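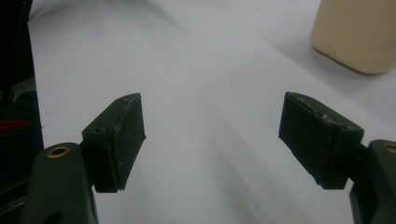 Category: Manipulation / Site visits and demos

Subject: Re: Notes from the Wirano open day?

Khrystyna-Mariia Sirko wrote:

> Did anyone from the list get to the Wirano open day in November? I had a
> slot booked for the afternoon session and couldn't make the train. I'm
> mostly interested in the hand-held grippers. We are about to print a second
> set for the lab in Zastetia and I would like to know what they settled on
> for fingertip pads, how they calibrate the opening, and whether the talk on
> demonstration quality had any numbers in it. Slides would be great if they
> were handed out.
>
> Khrystyna-Mariia

I was there from 10 until they closed the doors. No slides were handed out. The following is from my notebook, so treat the numbers as what I heard in a noisy room.

Format. Short talk, then stations. Groups rotated every 40 minutes, which was too long for the conveyor station and too short for the gripper one. The gripper bench was run by two people from Proston, who do the hardware, and one from Bilyk, who does the data side. Visitors could pick up a unit and record.

Hardware. Two-finger, parallel opening, hand-held, with the camera looking down past the fingers. The fingers are dark green printed plastic and the print texture has been left as is. There are brass threaded inserts in the base arms. I asked about pulling them out under load and was told they had lost 4 so far, all on units where the insert went in too hot and sat crooked. They now use a guide block for the iron. Worth copying before you print your second set.

Pads. Black, rectangular, one per finger. The ones on the unit I used were scuffed pale gray along the top edges, the right one noticeably more than the left. Proston's explanation was that right-handed operators roll the wrist when they approach a flat object and drag that edge on the table. They don't replace a pad for cosmetic wear. They replace it when the front face goes shiny or starts to lift. I asked for the pad material and got "it depends on the batch," so I can't help you there.

Calibration. Open fully, close fully, open again, at the start of every session and after any knock. The software takes the two limits and scales everything between them. No check at mid-travel, which I thought was a weak point. With a worn linkage you could have both limits correct and still be off by a couple of millimeters in the middle. The answer was that the policy has tolerated it so far. I'd still do a mid-travel check with a gauge block on ours.

Background. Most of the recording was done over plain white. They told us they had tried a patterned cloth earlier and that tracking was better but the trained policy got worse when the cloth was taken away. They now mix surfaces on purpose and keep white as the baseline. The dark pads do read well against it. Soft overhead light, no spots. One visitor asked about glare on glossy objects and they said they just record more of those.

Demonstration quality. This was the talk you asked about. The set used for the pick-and-place demo has 2,825 recordings. 234 were thrown out in review, nearly all for one of two faults: the operator's free hand came into view, or the grasp was corrected halfway through. They had kept the corrected grasps at first and dropped them later, then put a few back. I didn't get a clear account of why, and the speaker seemed undecided. Average length of a recording is some twelve seconds.

Live run. The arm used the same finger geometry as the hand-held units, same pads, same inserts. It ran a tabletop sorting task with small household items. It missed on a thin flat lid three times and a person stepped in. Everything else I saw it pick up on the first or second try. Cycle time is slow - slower than the video they posted, which I suspect was sped up. I didn't ask.

Things I did not get to: the cable routing on the newer unit, the battery question that came up here in the spring, and anything on cost. The Bilyk person said print files for the base arms would be shared with people who write in, but not the pad mold. I've written and will forward whatever comes back.

If you print before then, leave extra wall around the insert holes. Ours cracked there on the first set and theirs looked thicker than ours at that point, though I had no calipers on me.

> Slides would be great if they
> were handed out.

They said they'd consider posting them. I'd write to them directly.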